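Progress report to Plisilell: DNSSEC rollout at Goden, second period
Prepared by Reet Lill, network operations 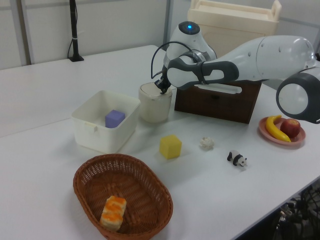
Work in this period covered the signing of the remaining internal zones and the move of the Brarinport resolvers to strict validation. Of the 40 zones in scope, 26 are now signed and have their DS records published at the parent. The rest are waiting on registrar access, which Xiomara Pennington requested in December.

Validation is enabled on 2 of 3 resolvers. The third still runs in log-only mode - it serves the older mail hosts, and a few lookups there fail on expired signatures from an outside zone. Leif Riis has reported the fault to the zone's operator.

Key rollover was tested once in the lab. The old key was withdrawn before cached records had expired, so the timing values have been raised and the test will be repeated.

Spending is within the approved budget. One change is requested: moving the signer hardware purchase to the next period, as the quote from Arnardóttir came in late.

Next steps: finish registrar access, repeat the rollover test, enable validation on the third resolver.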